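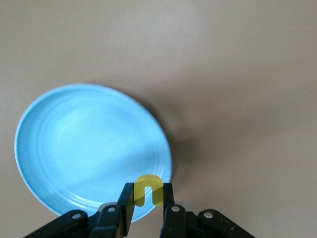
Ukcombe 桌面抓取规范项目 进展报告(第二期)
2025年4月26日

先说结论:操作规范初稿写完了,数据留存那一章还差一截,5月补。经费没超。

一、已完成
规范正文14条,Cheetham 和 Gridthorpe 两个站点都已换用。老版本作废,墙上贴的也撤了。
主要改动:
每段录制开始前,操作员口头报夹爪状态、物件编号。漏报的,整段标黄,不删。
夹指表面磨损单独登记。以前混在"其他"里,查起来很费劲。
餐盘类、小塑料件类分开定夹持力上限。两类混在一张表上出过错,上期报告提过。
急停测试改成每班开工前做一次,换人再做一次。签字的人必须是按按钮的人。

二、数据
本期录制257段,目标1000段。进度偏慢,原因主要是3月重装桌面夹具停了一阵,Gridthorpe 那边人手也不够。停工期间没有补录,旧规范下的录像一律不计入。
质检返工约2成,多数是登记不全,动作本身的问题少。返工的还按原编号走,加后缀,别另起新号(Cheetham 起初另起了,已改回)。

三、没解决的
1. 半透明小件怎么判"已夹稳"。目前靠操作员看两侧是否都贴住夹指,两个站点判法不一致。初稿写的是"两侧均接触,且提起后保持",Gridthorpe 认为太宽,要求加时长。时长定多少还没谈拢。
2. 腕部相机视角里,夹爪会挡住盘子的近侧边缘。规范要不要强制加一路侧视?加了要多花钱,不加的话放置类任务没法单凭腕部画面验收。倾向于只对放置类强制。请贵方给个意见。
3. 留存期限。Drarkeck 的合同条款和我们草稿对不上,法务在看,暂时先按较长的那个执行。

四、下一步(5月)
两站互审一轮,各抽对方的记录,按新表打分。互审表已发,Cheetham 还没回。
补完留存章节,附录里的物件清单重排。
夹指更换标准要定下来。现在写的是"明显磨损时更换",等于没写,得改成可以量的东西。初步想法:看划痕位置是否在接触面上,再加一个打滑次数。
培训材料跟着改,旧幻灯片先不要在用了。

五、需要贵方确认
侧视相机的费用能否从差旅余额里调。5月互审前答复最好,不然 Cheetham 那边排不了安装。
另外上期报告附表二的站点名写反了,已更正,随本报告一并重发。

Ukcombe 项目组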